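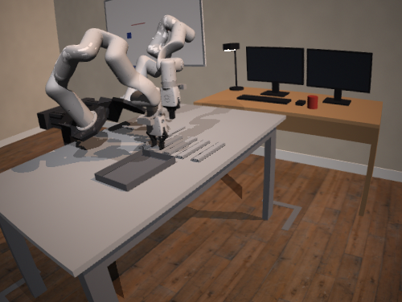
4. Setting up your worktable and lamp

If you've made it this far, your Onico label printer is out of the box and plugged in, and you've thrown away more foam than you thought one carton could hold. Me too. Now we get to the part I like best, picking where the thing is going to live.

I wrote this section after setting up three of these, two at home and one in the back of the Psarras shop, and I got the first one wrong. I put it beside a sunny window. The label sensor works by light, so every bright afternoon it decided the roll was empty and sulked until dinner.

Step 1. Choose a table that doesn't wobble. Lean on it with both hands. If it rocks, fold up some card and fix it now, before there's a printer on top.

Step 2. Set the printer down with the paper door facing you. Leave a hand's width behind it for the cord and enough room on the left to swing the side cover all the way open (it opens wider than you'd guess!).

Step 3. Look at where the light falls. Do this at the time of day you'll do most of your printing. I do mine at 4 p.m., when the sun comes in low, and that's the worst hour in my house. Stand where you'll normally stand and watch what happens to the shadows on the table and the wall.

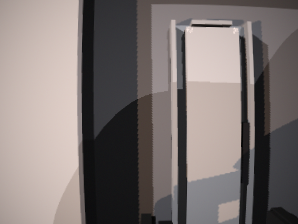

Fig. 4-1. A curved shadow across a pale surface.

Step 4. If you're using a desk lamp, put it on the side opposite your writing hand and aim it at the table, well away from the paper door. Mine is a bendy old Skesham and it does fine. Turn it on, open the door and see if the green light on the front stays steady. Steady is good. Blinking means the sensor is getting too much light, so swing the lamp away a little and look again.

Note: The green light takes a few seconds to make up its mind. Give it a slow count of five before you start moving furniture.

CAUTION: Switch the printer off before you reach inside. The print head gets hot enough to sting, and it stays that way for a good while after a long run of labels.

Step 5. Drop in the roll. The starter roll in the box has 70 labels on it, and the big Baltetora rolls have 1,000. Labels feed from the top of the roll, printed side up. Pull the loose end under the gray bar until it pokes out the front, then close the door till it clicks.

Step 6. Hold down the Feed button until one blank label comes out. Tear it off against the edge, pulling down and to the left. If you pull straight up you'll get a ragged strip, and the next label will start crooked.

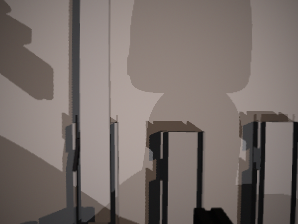 Fig. 4-2. Soft-edged shadows on a plain wall.

Step 7. Print a test label. Hold Feed and Power together, let go of Power first, and out comes a label with a grid on it. Check the lines at both ends. Faint on one side usually means the roll is sitting crooked - open up, push it snug against the left guide and try again.

Note: On a big roll, the low-paper warning comes on after 900 labels. Don't panic and swap it right then. I did that for months and wasted a lot of perfectly good stickers.

If the light is still blinking after all that, try closing the curtains before you call anybody. When that doesn't settle it, go to section 9 and clean the sensor with the little swab from the accessory bag. Otherwise, carry on to section 5 and we'll get your computer talking to it.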